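Tusurwood Bathroom Set – data card

Maintained by Valentyna Zinchenko and Zsófia Csonka, Trokatari
Release date: November 24, 2024
Status: open to partner teams, second release

Summary

Teleoperated episodes of a two-armed robot working in furnished bathrooms. The set is meant for training and testing manipulation policies in tight rooms with shiny surfaces. It contains 1089 episodes recorded in six bathrooms at the Tusurwood site. Each episode has a head camera stream, a wrist camera stream per arm, joint states, gripper openings and a written task line.

The first release covered kitchens only and is kept under its own name, Starkix. The two can be mixed, but the arm home poses differ, so normalize them separately.

What is in an episode

An episode starts when the operator takes control and ends when the operator presses stop. Many include pauses, second tries and stretches where one arm does nothing. We left those in. Trimming is up to you – the idle flag in the state file marks stretches where neither arm moves.

The head camera looks down over both arms and gives the layout of the room: fixtures, floor, glass, and whatever is near the toilet or the shower.

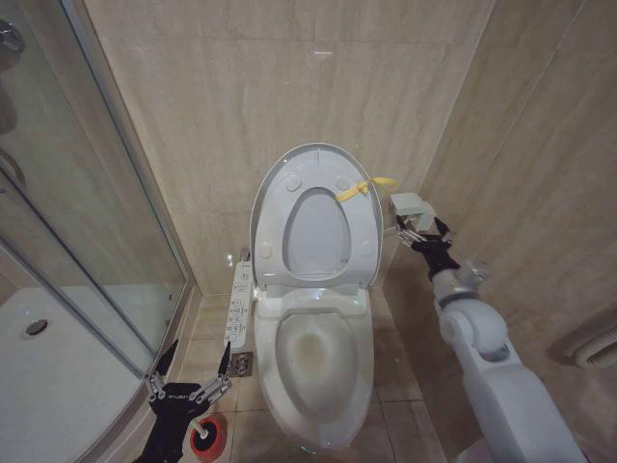 Task lines are written by the operator after the episode, in plain English, one sentence each. Zsófia Csonka read all of them and corrected spelling, but wording was not unified. "Lift the seat" and "raise the toilet seat" both occur and mean the same thing. If you need fixed labels, use the task_id field instead.

Success is marked by a second person from the video. Episodes where the second person could not decide are marked "unclear" and should be left out of any success rate.

Known problems

Glass and polished tile reflect the ceiling lights. Depth on these surfaces is unreliable, and in some episodes it drops out completely. We did not fill the holes.

Room 5 was recorded in May with an older head camera mount. The view is tilted lower than in the other rooms, and the calibration file for that room must be used with it.

Small objects close to the fingertips can be hard to judge from the head camera alone. A block that looks held from above may be leaning on one pad. The wrist streams are the better source for contact, and anyone labeling grasps should start there.
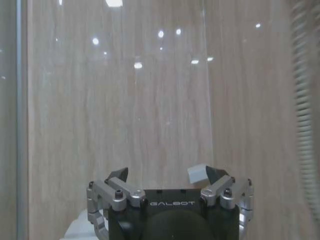 Files and layout

episodes/ – one folder per episode, with video, states and task line
calibration/ – one file per room and camera
splits/ – train, validation and test lists
notes/ – operator remarks, not checked

Video is stored at the rate it was recorded. State files run faster than the video, so match on timestamps and do not assume a fixed ratio.

Splits

The test list holds out room 6 entirely, plus eight tasks that appear in no other list. The validation list is drawn at random from the remaining rooms. Please do not tune on the test list.

Use and limits

The data may be used for research and internal product work by teams that have signed the Bognár agreement. Redistribution is not allowed. All episodes were recorded at one site with the same model of robot, and a policy trained only on this set should not be expected to work in other buildings without more data.

Report bad timestamps or wrong labels to Valentyna Zinchenko with the episode number. Fixes go into the next release and are listed in the changes file.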